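Features > Automation > Money Matters

2022-01-13 | By Tarun Bhardwaj

14 shares | 5 comments

The quote from Camitz ran to two pages, and the price of the robot took up one line of it. I have come to think of that line as the starter. The main course is overleaf: hands, spare gloves, mounting, training, a support contract and something called "commissioning days", charged at a rate that would make a plumber blush.

Anyone planning to buy a two-armed machine with human-style hands should begin with the dullest question available. What is it going to pick up, and where will that thing be sitting? Fruit in a basket sounds easy until you try writing it down for a supplier.

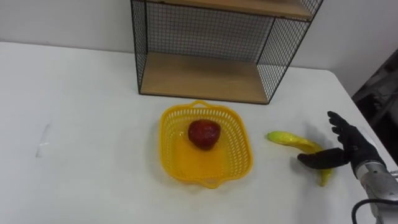

Ultent, a packing firm with more patience than floor space, spent five months on its list of tasks before asking for a single price. The list came to two sheets of paper. Suppliers hated it, I'm told, as it left them very little room to recommend the larger model.

Then there are the hands. Arms are bought once and grumbled at for years, but fingers wear, and gloves wear faster. Put them in the running costs with the electricity. A buyer who files them under "one-off purchases" will be having a difficult conversation by September.

Baskets, shelves and toy fruit for practice will barely trouble the budget, though they can still take three signatures to approve. The arms, being expensive, tend to go through on the nod.

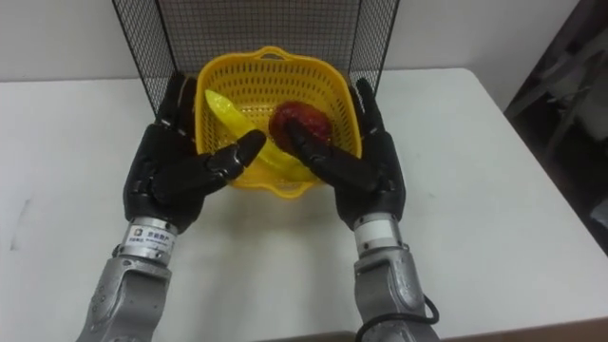
Kyung-tae Hyun thinks I am too gentle on the support contract. He told me he would sign for two years at most, with the call-out times in writing, and would sooner keep a spare hand in a cupboard than pay for a promise of one. Jukton offered him five years at a discount. He asked what happened if the product was dropped in the third, and is still waiting for the reply.

2 more articles by this author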